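Bench help wanted - sorting and tray packing, day shift

Skutness is short handed on the small parts benches and we need people soon. Part time or full, tell us which. No experience needed, we show you everything the first morning.

What the work is. Small parts come in mixed, you sort them, look them over, set them in trays, trays go to the shelves. Mostly caps right now, white ones, plus whatever the Bianchini order turns up. A full run is 2,000 pieces and it takes as long as it takes - we'd rather have it slow and right. Anything chipped goes in the reject bin, don't argue with yourself over it.

Bench work is at tables, you can sit or stand. Chairs adjust, sort of. Bring a cushion if your picky. 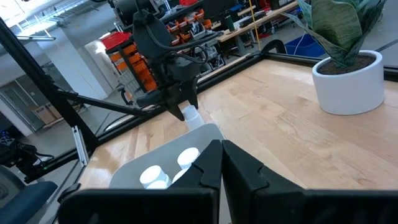
SONDURERO, April - White caps or pucks going in the gray tray, wood table, orange and red bins on the racks behind. Plants stay on the tables, please water the one nearest you.

Hours are 9 to 5 with a half hour lunch, paid. Early start possible once you have your own key card. Overtime in the busy weeks, never forced.

You should have:
good eyes or good glasses
steady hands
patience for the same thing many times over
enough English to read a parts label

Nice to have but not required - shelf stocking, packing, any kind of inspection work. Lifting is light, the heavy bins go on a cart. Closed shoes, hair tied back, no rings or bracelets at the bench.

Nine places open. Six are benches, three are stock and shelves, which means keeping the Markus racks in order and bringing full bins out to the tables. Say which one you want, or say either.

Pay is hourly and goes up after the first month. Ask for the rate when you call, it depends on the shift. Bus stops at the gate, parking is free but fills up early.

To apply: come by the front office, Building 235, and ask for Dalia Amrani. Mornings are best. Bring ID and the name of one person we can call. Resume is fine but you dont need one. We answer everybody, usualy the same week.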